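Wilik Laundry Challenge

The Wilik Laundry Challenge (most of us just say "Wilik") is a student robotics project in which small teams teach a robot arm to do the washing, or at least the parts of it that involve a door, a basket and a lot of patience. I've been on a team for two seasons now and I offered to write this entry for the club wiki, so expect some bias toward the hardware side!

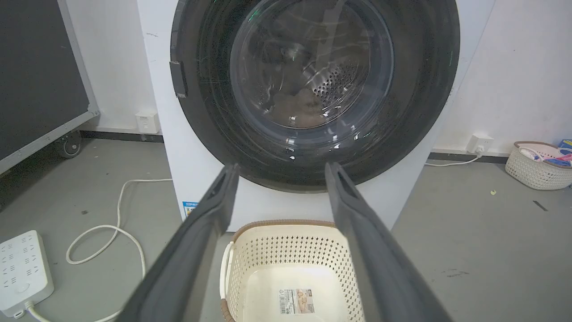 The basic task sounds easy when you say it out loud. The arm has to open a front-loading washer, take the laundry out of the drum and put it in a basket on the floor. Each run lasts 19 minutes and the clock keeps going while you argue with your teammates.

History

Wilik grew out of an evening class taught by Rami Mahasneh, who wanted a final project that you couldn't finish with blocks on a tabletop. The first version was towels only. Thịnh Tôn joined as a student the next year and wrote Casirico, the recording program we all still use (it saves every demonstration as you steer the arm by hand, and it has a very loud beep). The challenge proper starts each November and runs until everyone has had three scored attempts.

How it works

Teams collect demonstrations first. My team recorded 549 of them last season, and the whole club got to 1486, which filled the shared drive twice. After that you train a model on the recordings and let the arm try by itself.

The gripper has two long fingers with a camera mounted near the wrist, so the model sees pretty much what the fingers are pointing at. Glass doors are a pain for this. Reflections move when the arm moves, and our first model was quite sure that a ceiling light was a sock.

Scoring

There are 30 points for each run. Opening the door is worth five, every item that lands in the basket earns two up to a limit of twenty, and closing the door again gets you the last five. Anything dropped on the floor can be picked up for half credit. Pushing the basket out of reach costs you three (ask me how I know).

Notable teams

Truvitent holds the best score so far, with 28, using a slow, careful grasp that takes one item at a time. Voß went the other way and grabbed big bundles, which was great fun to watch and usually left a sleeve hanging over the rim. My own team has never had a name anyone could agree on and is listed in the results as Team 4.

See also: Casirico setup notes; Gripper finger spares; Towel folding (retired task)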